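Workshop lighting and storage under a corrugated ceiling — what would you change first?

Posted January 26, 2026 in Small Shops & Labs

benchrow_kt
Taking over the layout of this room. Light fixtures overhead, tall white shelving along the left wall, brick above it, AC unit up high.

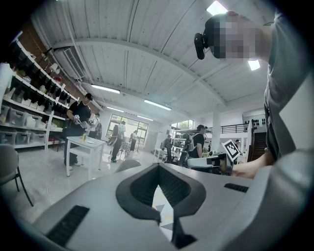 ohmlaw_dale
Start with the bins. Lighting is the more expensive job and you will get it wrong if you don't know where people stand. Where people stand depends on where the parts are. Sort the shelves, live with it through May, then look at fixtures.

benchrow_kt
Fair, but the lights have a budget line now and may not have one in May. The plan is LED retrofit tubes in the existing fixtures, ballast bypassed. I have a quote on Endura tubes and a second one on Wiltine. Wiltine is cheaper per tube, Endura has the longer warranty. Both at 4000 K.

fennimore
4000 K is fine for assembly. If you do any color matching of wire insulation go to 5000 K and a CRI of 90 or better. Brown against red under a cheap tube is a real problem.

Ballast bypass: check whether your lampholders are shunted. Single-ended tubes need non-shunted holders at the powered end. Meter across the two contacts on one side with the power off. Continuity means shunted.

benchrow_kt
Didn't know that. Will check before ordering.

gritstone531
I would leave the fluorescents alone until they fail. A white ceiling bounces a lot of light and corrugated metal, if that is what yours is, scatters it well enough. The gain from LED in a room with decent daylight is small. Put the money into task lights at the benches.

fennimore
Disagree. Tubes are getting harder to buy in several states and the ballasts fail one at a time. You end up on a ladder six times instead of once. Task lights are a separate question and he should have them either way.

gritstone531
Six times over how many years, though. My shop has the same ballasts it had when I signed the lease.

ohmlaw_dale
Back to storage. Clear bins and white bins on the same shelves is a mixed system. Pick one. Clear for anything you identify by shape (fasteners, connectors, standoffs), opaque only for things that are labeled and rarely opened. If they have to be mixed, don't mix them on one shelf.

benchrow_kt
The mix is inherited. Lower shelves are all plastic bins, black stuff is on the upper levels. I was going to swap that so the heavier items are low.

ohmlaw_dale
Weigh a few first. A full bin of hex bolts is heavier than most equipment. Full bins low is correct as it stands. What matters up top is reach. Anything used daily belongs between knee and shoulder.

Caruso makes a bin with a molded label slot that takes standard card stock. We went to those two years ago and stopped using tape. They nest badly when empty, so buy only what you need.

plumb_and_level
Is the tall shelving anchored? Nobody has brought it up. If the wall behind the unit is brick like the part above it, go into the brick and stay out of the mortar joints, sleeve anchors near the top of each upright. If it is drywall over something else, find out what the something else is.

gritstone531
Old brick, I would go into the mortar. Holes in mortar can be repointed when you move out. Spalled brick can't be fixed.

plumb_and_level
For a picture frame, yes. For a tall unit full of parts, no. Old lime mortar will crumble out around a sleeve anchor. Use a rotary bit with the hammer off if the face is soft, and epoxy the anchor if the hole comes out oversize.

benchrow_kt
Not anchored as far as I can tell. Moving that to the top of the list.

hvac_lurker
Keep the top shelf clear wherever it comes close under the AC. The unit needs its intake gap and somebody has to get a ladder in for the filter. Ours is a Waltarov and the manual asks for 7 inches above the housing — check yours, they differ.

benchrow_kt
Revised order:
Anchor the shelving
Sort bins by type, clear for small parts
Check lampholders, then order tubes
Task lights at the benches

Still undecided between Endura and Wiltine.

fennimore
Buy 2 of each and hang them side by side for a week. Check for flicker with a phone in slow motion.

gritstone531
Or buy none.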